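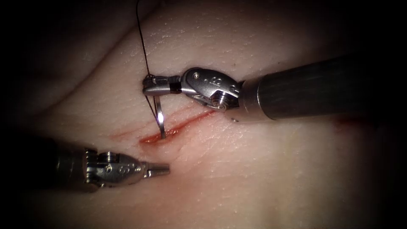
Figure 7.1 Two instruments at the practice pad. The right one holds the curved needle at the left end of the cut, and the left one waits with closed jaws.

Chapter 7
Small Movements: Cables, Wrists and Jaws

In the first six chapters we built the bench, the power supply and two simple arms with three joints each. Those arms can lift a cup and press a button. They cannot sew. For sewing, the tool needs a wrist close to its tip, and this wrist must be moved by motors which sit far behind it, at the other end of a long shaft.

This chapter is about that wrist. You will make one at a larger size, so that you can work on it with normal screwdrivers at the kitchen table or in a shared workshop. Our own copy was made in the Drunen workshop during two winters, and we will tell you also about the parts that went wrong. The drawings carry the name Plalov wrist, and the numbers in the parts list (Appendix B) follow it.

Before you cut any metal, please look at the suturing work in the figures with some patience. Notice how the shaft stays simple and how all the difficult parts are gathered at its end: the pulleys, the cables, the small pivot screw. A cable can only pull. For each direction of movement you therefore need a cable that pulls back, and both must keep their tension when the wrist bends.

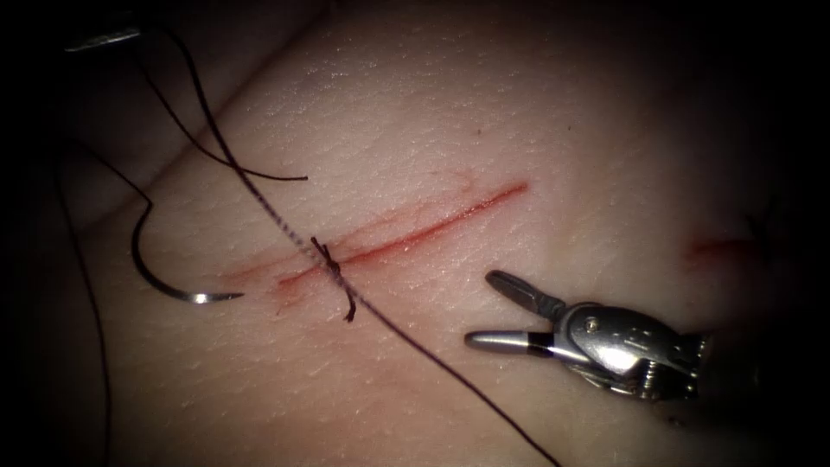
Figure 7.2 A knotted suture across the cut, with two short tails. The gripper at the lower right has its jaws open.

A knot asks more from the machine than a straight stitch. One tool must hold the thread while the other goes around it, and the pull on both sides has to be nearly equal. We come back to this in Section 7.5, where you write the motion program and run it 200 times without thread before the first real trial.

What you need for this chapter

The two arms from Chapter 4, with the Dumier controller board
Steel cable and pulleys, parts 191 to 204
A practice pad in a skin-like colour
Curved needles and dark thread
A good lamp above the centre of the pad

7.1 Why the motor sits far away

A motor is heavy.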